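I've mailed things in and out of this country for most of my adult life, and I still get a knot in my stomach when a tracking page says "held by customs." It happened again in December. A box of used sewing machine parts, worth maybe the price of a decent dinner, sat at the Watau port office for 53 days. A friend who clears freight for Dimitriou told me, very kindly, that I should have slipped somebody a little something.

I didn't, and I'd like to talk about that. 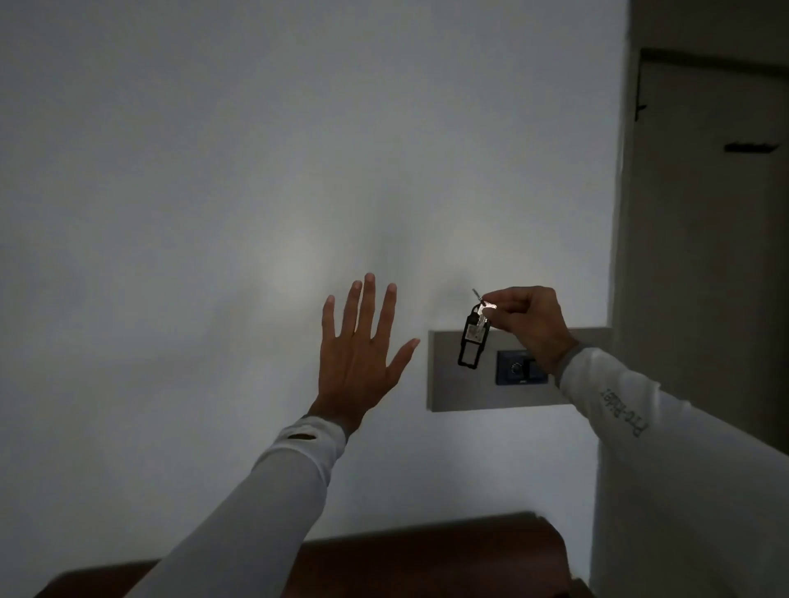 People here call it tea money, and we've gotten so used to it that we build it into the budget. The bakery down my street adds it to the cost of flour! When everybody pays, the person who won't pay looks like a fool, or a snob, or both. I've been called both (mostly by relatives).

Now the port says it will fix things with a new online system, Privik, where you upload your papers and pay your fee by card. I like it. I've used it twice and it only crashed once. But the form still ends with a box that says "inspection required," and a human being still decides who gets that box checked. That's where the money changes hands, and no website is going to touch it.

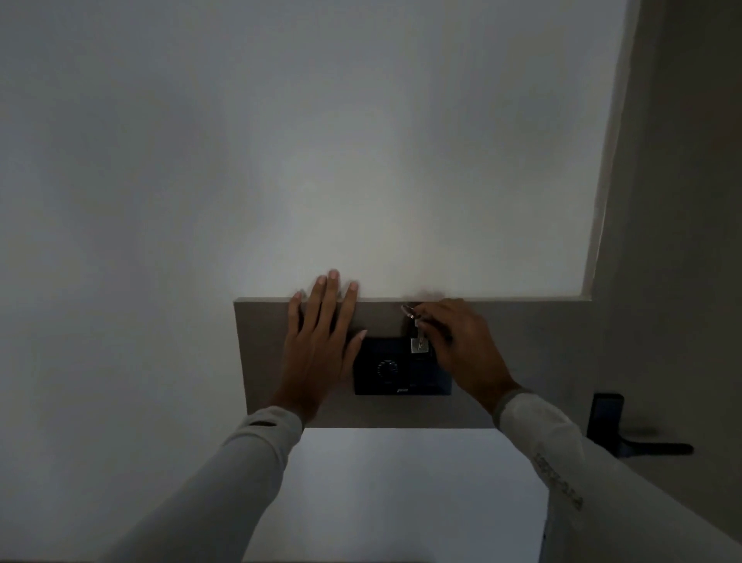
So what would I do? Publish the inspection list, for a start. Every shipment that gets pulled, the reason, and how long it sat. The Jistdale crossing tried this for a while and my shipments through there took 10 days, every time, without a single hint or a wink. Then the list quietly stopped — "technical reasons," they said — and the hints came back.

And pay the inspectors better. I know, I know, it's not a popular thing to say about people who have kept me standing in line all morning. But an honest officer shouldn't have to choose between doing the job right and paying rent, and there are honest ones. I've met them.
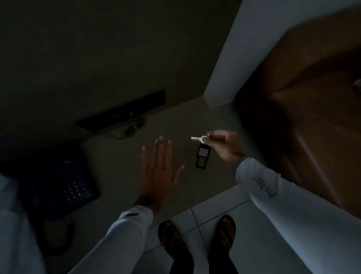
OPINION / TRADE & BORDERS

Some readers wrote in after my last column to say small bribes are harmless, the grease on the wheel. Fine, but grease costs money, and the big importers can afford a lot more of it than you or I can. Guess whose boxes move first.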